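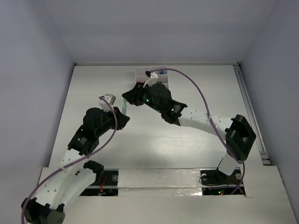 Will the bench cells take anybody's job at Prusten? Management says none this year, and after that it depends on how many orders come in, so get it in writing before you count on it.

Print this message | E-mail this message

Subject: Re: [shopfloor-talk] bench cells, what changed for you?

Hi all,

Sorry for the slow answer, I'm on break and have 15 minutes, so quick and messy. Quoting the bit I can speak to.

> From: Preben Thygesen
> We are getting two arm benches at Sterkirmont, in the sample
> room, from November. Small arms, two to a bench, white box
> with walls. They are meant to sort and rack vials. There are
> seven of us on samples now. We were told "no changes to roles"
> but the new rota already has different job names on it. Has
> anyone been through this? What should we be asking? And is
> the work better or worse after?
>
> Preben

Preben, we went through it at the Darkberg site last year, same kind of bench. Long answer.

First, the job names. Watch that. Ours went from "sample handler" to "cell attendant" on the rota and we all shrugged. Then pay review came and attendant sat in a different band. Same people, same shift, lower top rate. Took the union rep months to get it put back. Ask now what band the new name is in. Ask for it by e-mail.

Second, the work itself. Less picking, more waiting. A full batch for us is 96 vials. By hand that was a solid stretch, you got a rhythm going and talked to whoever was next to you. Now you load the tray, start the run, and stand close enough to hear if it stops. It does stop. Vial leaning a bit, shiny spot on the table, a cable catching on something. You clear it, hit resume, write it in the log. Some people love this. Marginally easier on the hands, I will give it that, my wrists are much better than they were. Others hate it, they say they feel like a babysitter. I'm somewhere in between depending on the day.

Clear tubes were the worst for us by the way. The colored ones went better. If yours are see-through, ask the Fogh people to test with YOUR tubes and not the ones they bring in their own box. We lost most of a month on that.

Third, who fixes it. This was the big one. Supplier trained two of our people for a day and after that everybody on the floor went to those two. They were doing their own job plus being the help desk, no extra money. One of them asked to move to packing. So get training for all seven of you or get the extra duty paid, don't let it land on whoever is good with computers.

Fourth, targets. They will tell you the bench does 1000 vials a shift. Maybe on a good one. Ours had that number on the whiteboard from week one and when we came in under it the talk was about "attendant response time", meaning us. Push for a settling in period with no targets. We didn't and I wish we had.

Fifth, breaks. Sounds silly. When we worked by hand we all stopped together. Now the runs don't line up with the breaks so people eat alone, one at a time, so somebody can stay with the cell. Nobody planned it that way I think. We got one shared break back by agreeing not to start a run in the half hour before. Put that in from the start if you can.

Better or worse... Nobody here was let go. Two people who left were not replaced though, and I count that even if the managers don't. The sore shoulders went down. The room is quieter. I do miss the old way of doing mornings.

One more thing, the night shift gets forgotten. Training was all in the daytime, supplier phone line closes at 5 pm. Ask what hapens at 2 in the morning when an arm stops half way with a vial in it. For us the answer was "leave it till day shift", which the day shift did not enjoy.

I have the list of questions our rep used, plus the wording we ended up with on the bands. Write me off list and I'll send both, they're too long for here and the list strips attachements anyway.

If anyone from Prusten is reading, did you ever get the thing about no layoffs on paper? Last I heard it was only said in a meeting.

Bell's gone, got to run

D.
Darkberg, sample room, late shift

Contact the list owner | Copyright shopfloor-talk and the posters | Back to top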